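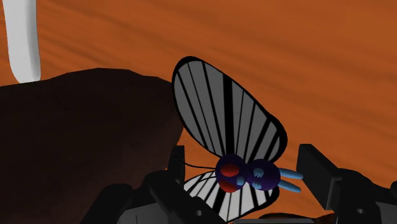
Why does wood have stripes?

The stripes come from the way a tree grows. A tree adds a new layer of wood every year, and part of each layer is lighter and part is darker. Saw through all those layers and you get stripes!

I love this question. I used to lie on the floor at my grandparents' house in Ferkham and follow the lines in the floorboards with my finger, and I was sure somebody had painted them on. Then I found a piece of firewood with the same kind of lines on it, and nobody paints firewood, so I had to think again.

What is a tree doing in there?

Just under the bark is a very thin layer of living, growing stuff called the cambium (say it KAM-bee-um). It wraps around the whole trunk like a sleeve. On its inside it makes new wood, and on its outside it makes new bark. So a trunk gets fatter from the outside, and the oldest wood is right in the middle.

In a place with cold winters, the tree gets busy in spring. It has leaves or needles to grow and needs lots of water, so in many trees the new wood has big, wide tubes with thin walls. That wood often looks pale. By late summer, growing slows down. The tubes get smaller and their walls get thicker, so the wood looks darker. In winter the tree takes a rest, and in spring it starts all over again.

One light part plus one dark part makes one year. On a stump those parts make circles, and we call them growth rings. There's a big slice of an old oak in the park at Prudwood with 368 rings in it. I went to see it one June and gave up counting at the fourth little flag. My finger kept slipping!

Fat rings and skinny rings

Look closely at a stump and you'll see that the rings aren't all the same size. A warm year with plenty of rain can make a fat ring. A very dry year can make a skinny one. A tree crowded by its neighbors may have lots of skinny rings in a row, and then fat ones again after one of those neighbors falls over and lets the sun in.

Trees in some hot, rainy parts of the world grow all year long, so their rings can be very hard to see or not there at all.

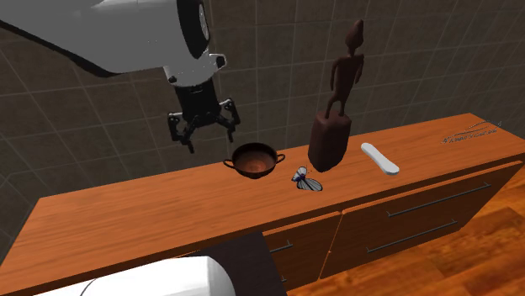

Circles turn into stripes when the log gets sawed into boards. Think of a rolled-up jelly cake. Cut across it and you see a swirl, but cut it the long way and you see lines. A log works a lot like that. Cut it across and you get rings. Cut it the long way and the rings show up as long streaks, and we call that pattern the grain. It's easy to spot on furniture, like the long orange-brown cabinet with the two drawers, and on doors and rulers and old pencils too. Sometimes the streaks are nearly straight. Sometimes they make tall pointy arches, one inside another. Arches usually mean the saw went through the rings at a low slant.

And the round spots?

Those are knots. A knot is the bottom of a branch. The trunk kept getting fatter, year after year, and it swallowed up the place where the branch began. The grain has to bend around a knot the way water in a creek bends around a rock - which makes knots my favorite part of any board. Carpenters don't always agree with me, as knots are hard and can be a pain to saw.

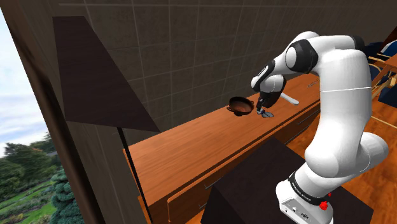 A frying pan on a long wooden countertop.

Try it: make your own log

You need modeling clay in two colors, one light and one dark, and a grown-up to help with the cutting.

Roll some light clay into a fat worm, around 5 inches long. Flatten some dark clay into a thin sheet and wrap it around the worm. Next wrap on a light sheet, then a dark one, and keep going until you have 4 dark layers. Your log is four years old!

Now cut it in half across the middle. Rings! Take one of the halves and cut it the long way. Stripes! If you have some clay left over, make another log and cut it on a slant to see what happens to the rings. Mine came out as stretched ovals, a bit like eggs.

When you're done, go on a grain hunt around your home and see if you can find 10 different patterns. Look under the table too. Some things only have a picture of wood printed on top, so check the edges. On a solid board the grain carries on over the side, and on a printed one it usually stops or starts repeating itself.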